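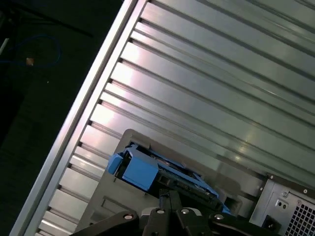

Ximeng Qian
Member, Flinia Help — Arms & Grippers
Posted Aug 1, 2023

Demos by remote control, drive carrier job, where do I stop and start each one?

Hi all, quick one, well not that quick. Trying to teach our arm to do hard drive work in old desktop PCs. Blue plastic carrier, drive sits in it, carrier goes in the bay. Taking it out and putting it back in. I drive the arm from the leader handles, Grurby software records it, then we train on what I recorded. No scripts.

We've got 827 demos so far. All me bar a few. Case is a 2009 desktop, more of the same model waiting on the shelf.

What happens: reaching is fine. Lining up fine mostly. Then it gets to the carrier and dithers. Fingers just under the edge of the board, goes forward a bit, back a bit, forward a bit. Sometimes for ages. Sometimes it closes on air and carries on as if it had hold of something, which is almost worse.

I have a horrible feeling it's me. When I'm driving I do stop there, to look. Wrist view is all I've got once the gripper is down in the case and the ribbed metal next to the bay throws a lot of light back. So I wait, have a think, nudge it, wait again. Then go. Every time.

So:

Do I cut the pauses out of the recordings or re-record the lot?

Is one long demo (reach, grip, pull, set down) ok or should I be chopping it up?

Cables. Do I leave them where they fall or tidy them the same way each time? At the moment it's a mix, there's a blue data cable that likes to loop up right where I want to come in and the power wires are next to it. I've been going round them by hand and I go a different way depending on mood.

Training is 3000 steps at the moment then we look at it. Loss looks lovely. Arm does not.

Sorry for the rushed post, have to give the room back at four. 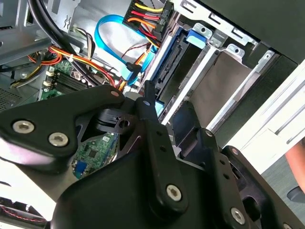 Answer by Saturnino Moya
Regular, mostly teleop stuff

It's the pauses. Had the same with connectors, months of it.

Think what the recording says at that spot. Camera view hardly changes, and the action is nothing, nothing, nothing, tiny nudge, nothing, go. The model sees one view and has been shown "stay put" far more often than "go". So it stays put. Noise pushes it a bit, it stays put again. There's your dithering.

Don't re-record everything. Trim first, it's an afternoon. Go through and drop any stretch where the handles aren't moving. Leave a short bit at the start of the grip, the fingers need time to close and you want that kept. If you cut right through the closing you get the opposite problem, it grabs and yanks before it's got hold. I did this. Bent a tray.

Then for new ones — practise the thing with recording off. Ten goes, twenty, untill your hands know it. Then record. You'll be slower than you think and that's fine, slow and steady is good data, stop and start isn't. I also talk myself through it out loud, feels daft, works.

The closing on air thing is separate I think. Do you have any demos where you miss? Bet not. Bet you binned them all. Keep some. Miss, open, back off a little, come in again, get it. If every demo is a clean one it has never seen what to do after a miss so it just does the next thing it knows, which is pull. Don't record the miss itself as something to copy though. Put the arm in the missed position by hand, THEN start recording, and record the getting out of it.

Chopping up: I would, for the drive. Reach and grip as one, pull and set down as another. Only because the first half is the bit that's broken and you'll want to add to it without redoing the rest. Others will say different.

3000 steps sounds short to me for that many demos but I don't know your settings. Loss tells you very little here anyway. Run it on the real case and watch.

Answer by Iestyn Craddock
New member

just put tape on the shiny bit. matt black or masking whatever. worked for us on a different machine

also are you sure the gripper is tight, ours had a loose screw for weeks and everybody blamed the training

Comment from Ximeng Qian

Checked the screws, all ok, thanks though. Tape I'm not keen on as the other cases wont have tape on them. Might turn the case instead so the light doesn't come straight off the metal.

Comment from Iestyn Craddock

fair

Answer by Emlyn Prothero
Moderator, Arms & Grippers

Agree with Saturnino on trimming. Will add to the cable question as it's been skipped.

Going a different way each time depending on mood is the problem, the mess itself isn't. If the loop is in the same place and you go left one day and over the top the next, the model is being told both are right and can end up aiming for somewhere in between. In between is the cable. Pick a side. Write it on a bit of card next to the handles. Left of the loop, always, unless the loop has fallen left, in which case right. Anyone else who drives follows the card too.

Then once the route is fixed, do vary where the cables lie. Move them between demos, a bit, every time. Otherwise it learns that one loop by heart and falls over on the next case off the shelf.

Same with the carrier. Don't only teach it from seated. Start some with the carrier stood on its edge in the case, drive in it, handle up towards the processor, some lying another way. And watch the background, a window with the blinds lit up behind the case can wash out half a wrist view, and an hour later it looks like a different room. Spread your recording over the day, or shut it out and keep it shut. Either is ok. Half and half by accident isn't great.

On tape, I wouldn't either. Turn down the exposure on the wrist camera and lock it, don't leave it on auto. Grurby has it under device settings, version 2 onwards, before that you have to set it in the camera's own tool each time you plug in. Easy to forgot.

One thing not asked. How are you marking success? If a demo ends the moment the carrier is free, you have a lot of recordings that stop mid air. Hold on for a second after set down, fingers open, arm back a little. Gives it an ending.
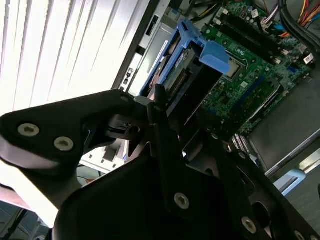 Update from Ximeng Qian

Trimmed the lot. Took longer than an afternoon! Kept the grip closing bits like Saturnino said. Retrained on the same settings so I could compare.

Dithering nearly gone. Still hangs now and then if the blue tab is hard to see from the wrist but it gets there. Closing on air still happens, haven't done the recovery demos yet, doing those next. Card is up by the handles — always left. Marcela already went right.

Exposure locked now, we were on auto the whole time. Will split reach/grip from the pull if the recovery ones don't fix it.

Leaving this open for a bit in case anyone has tried it with the carrier going back IN, that side is much worse and I suspect needs its own thread.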